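A robot that learns its house before it leaves the bench

By the workshop desk
Last updated: November

The door to the Vukura workshop sticks, so I arrived shoulder first and nearly took out a rack of drying paint rollers. My host didn't look up. She was bent over a little wheeled thing on the bench with its top plate off, threading a wire through a hole that was clearly too small for it. "Give me a second," she said. "If I let go now I have to start from the beginning."

She asked me to leave her name out of this. She works in insurance and would prefer her clients didn't know what she does until midnight. So I'll just say she's a member at Vukura, she pays her bench fee like everyone else, and for most of a year she has been building a house robot she calls Udport. It's supposed to roam the ground floor at night, pick up socks and dog toys, and drop them in one spot. That's the whole job!

"People hear robot and they think it's going to cook," she said. "I want it to find a sock. I would be so happy with a sock."

I'd seen an earlier version back in spring, when it was a cookie tin on casters. The new one has proper drive wheels, a depth sensor on a short mast, and a small arm that was lying in pieces next to my coffee. She builds all of it herself except the motor controller, a Karaca board she got secondhand from another member who had given up on a lawn mower. She paid 20 dollars for it and still talks about the deal.

The first try at home did not go well. Udport drove under the couch and wedged its mast, then kept spinning its wheels until it had polished two shiny spots into the floor. "My fault completely," she said. "I taught it what an obstacle looks like and never taught it that a couch has an underneath."

That was when she quit testing at home and started testing on the computer. She uses a simulator called Flarnance, and she's pretty funny about how long it took her to like it. "I thought simulation was for people with grants. I wanted to be holding a screwdriver." What changed her mind was the speed. A run at home meant moving chairs, shutting the dog away and charging the battery. On the laptop she can set a run going, solder something, and come back to a list of crashes.

She had 139 practice rooms saved when I visited. Are they all her house? "No, no. Mine's in there, but if it only practices on my house it'll be lost the minute I move a lamp." The program fills rooms from a furniture library, and she lets it put things pretty much anywhere. You get kitchens with a bathtub. You get beds facing a wall. She used to fix the odd ones by hand and then decided they were good for it.

She pulled the laptop over to show me one of her favorites.

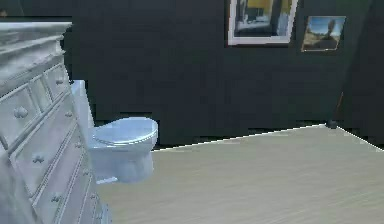
Issue 5, page 3

"Look at that dresser," she said. "All that carving! And it's practically touching the toilet." I asked who on earth would live there, and she said somebody with nice floors. What she likes is how much white there is on that side of the room, against a wall that's almost black. A robot that goes by color alone could easily take the dresser and the toilet for one big lump, she told me, and the gap between them is where a sock would end up.

She's also fond of the small dark thing on the floor over in the corner. I guessed a bin. She thought maybe the bottom of a stand, and neither of us could settle it from that angle – so she left it for the robot to worry about. Anything Udport can't name, it's meant to drive around.

Does all this carry over to real floors? "Some of it," she said, and went back to her wire. The simulated wheels never slip on dog hair. The simulated battery is far too optimistic. Her plan is to get the arm back on, tape out a square on the workshop floor and try real socks before it goes anywhere near her couch.

I asked if I could come back for that. She said to bring socks – thick ones, it has trouble with the thin ones.

Comments

I had the same couch problem with my vacuum build. A strip of foam on top of the mast helped, it bumps and backs off before it jams.

What laptop is she running this on? Mine sounds like a hair dryer with three rooms loaded.

Would love a follow-up with the arm on. Also please somebody fix that door.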